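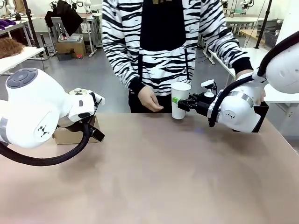

I have been trying to quit coffee since January, and I want to report that I am down to one a day, which my sister Ifeoma says doesn't count as quitting. Fine! But if you'd seen me last winter you would be impressed. I was having 4 before lunch, and the last one was always from the cart outside the Manby building, where the guy started pouring when he saw my coat. Half of it was never the coffee anyway, it was having something to hold. A white paper cup with a little bit of green up near the rim, that's all it takes, and my brain goes oh good, break time. I've been putting peppermint tea in paper cups at home and it works embarrassingly well.

The headaches were bad for the first 48 hours. Everybody warns you about that part and they're right. I lay on the couch with a dish towel over my eyes and was rude to my husband. What I wasn't ready for was how sleepy I'd be at three in the afternoon, for weeks. I fell asleep in the parking lot at the dentist (I was early, so no harm done).

Things I tried instead, in case you're doing this too:

- Lodico, the roasted grain stuff. Smells great, tastes like toast water. I finished the jar because I paid for it.
- Half decaf. This is what really got me down from four to two.
- Walking around the block. Good in spring, less good in August.
- Hot water with lemon. No.

Raimonds Rozīte left a comment on my last post saying he heats his milk to 150 and no higher, and that I'd been scalding mine at 195 this whole time – so I dug out the candy thermometer and he was right, it's so much sweeter. That one cup in the morning is now a real event. I sit down for it. I use the blue mug with the chip, and I don't look at my phone until it's gone.

I did slip last month when we drove up to see the Anozies, roughly six hours each way, and I had a gas station coffee in both directions plus one at their house to be polite. Back to one the next day, though, with just a small headache.

Next up is sugar, maybe. Ifeoma is already laughing.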